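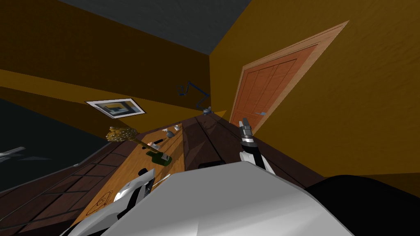
Home Forum Tags Unsolved Log in

Planner returns a path but the arm never starts the final approach to the fork

posted by todholm_lab

Hello all. I have a two-arm robot in simulation and I use the Zultov planner with the Grorent controller. The task is simple to say: take the fork from the wooden table. The planner gives me a valid path every time. The arms go to the ready pose, one on each side of the table, and then the controller waits until timeout. There is no collision message in the log.
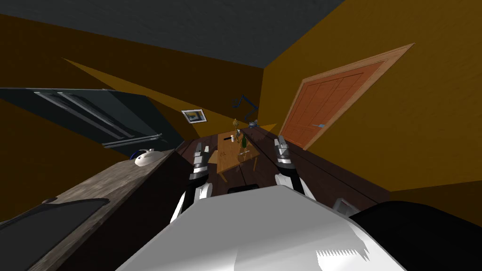 Ready pose, both grippers empty, table between the arms.

What I already tried:

- I raised the timeout from 1,000 to 1,550 ms. Same result.
- I removed the bottles from the collision world. Same result.
- I planned for only one arm. Then it sometimes moves, but I need the two arms later.

The perception node publishes a pose for the fork, and in the viewer the pose looks correct to me. For comparison I put also the view from the gripper, with the fingers open.

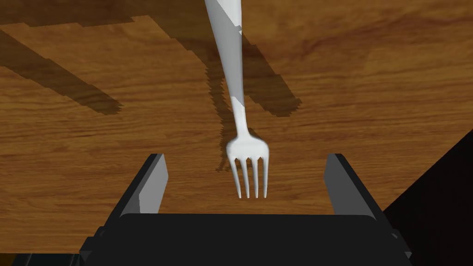 Gripper view: fork between the open fingers, tines toward the palm.

Is it the planner or the controller which is waiting? I read the manual page about goal tolerance two times and I do not understand which value is used for the last segment.

posted by guo_k

I think it is the controller. The planner has finished its work when it gives you the path. Grorent does not start the last segment until the start state of the path and the measured joint state agree, and it checks this for all joints in the group. In your case the group has 2 arms, so one small error in the arm which does nothing is enough to block the other. This would explain why one arm alone sometimes moves.

Please print the joint error at the ready pose. If it is above the start tolerance, you have two choices: ask for a new plan from the measured state just before the approach — this is what I do — or make a separate group for each arm and join them only for the later part. I would not make the tolerance bigger. It hides the problem, and near a thin object like a fork you will pay for it.

Also check that the fork pose and the joint state use the same clock. In simulation it is easy to have one node on wall time.

posted by slowgripper

had the same, reinstalled everything and it worked. maybe try an older version

posted by todholm_lab

Thank you guo_k. The error was in the left elbow joint, a little above the tolerance. With a new plan from the measured state the approach starts. The clock was also wrong in my perception node, so I corrected both. I did not reinstall.

Contact Copyright Zultov user community Back to top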